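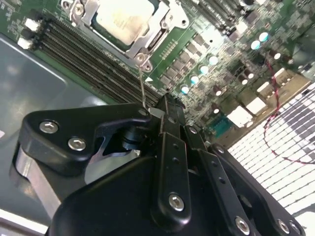
¿Merece la pena comprar una torre profesional usada para edición de fotos?

mreyes_bcn

Estoy mirando una torre de oficina reacondicionada en la tienda Drellamby. Piden 481 euros por ella, con 32 GB de memoria y un disco SSD pequeño. Nueva, con algo parecido dentro, me sale por 1058. La quiero para editar fotos y llevar las facturas, nada de juegos. El vendedor me dice que más adelante podría cambiarle el procesador por uno mejor y que eso lo hace cualquiera en casa. ¿Es verdad? ¿Y la garantía? Me dan tres meses por escrito.

Danylo Savchuk

Para fotos y facturas va bien. Yo trabajo con una torre usada desde hace años y lo único que le he cambiado es el disco y la fuente. Antes de pagar pide el modelo exacto de la placa base y mira en la web del fabricante qué procesadores admite. Muchas torres de marca llevan una BIOS recortada y no arrancan con un chip que en teoría encaja.

Pregunta también por la fuente. Si es propietaria, con conectores raros, el recambio sale caro y a veces solo lo hay de segunda mano. Con un procesador de 65 W y sin tarjeta gráfica grande no vas a tener problemas con la original. 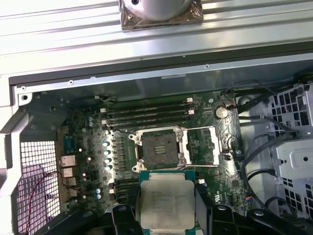

El precio del procesador es lo que suele decidir. En el mercado de segunda mano los de gama alta de hace unas generaciones se mantienen caros, y a veces por la diferencia te compras ya la torre superior. La operación en sí es corta: con el zócalo vacío y abierto, se lleva el chip plano hasta él, con la tapa plateada hacia arriba, se hacen coincidir las marcas y se deja caer sin apretar. Descarga la electricidad estática antes y compra un tubo de pasta térmica, que el disipador hay que quitarlo sí o sí.

Tres meses de garantía me parece poco. En Dralteck daban un año por la misma clase de equipo, pregunta allí.
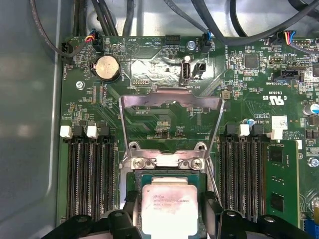
pixel_y_medio

No lo compres. Por 900 euros tienes un portátil nuevo y te olvidas.

tallerRees

El portátil de 900 no lleva 32 GB casi nunca, y la pantalla habría que verla. Yo iría a por la torre y guardaría lo que sobra para un monitor decente, que en fotos se nota más que el procesador. Pide que te enseñen el estado SMART del disco. Si tiene muchas horas, que te lo cambien o te lo rebajen. Y haz copia de las facturas en otro sitio desde el primer día.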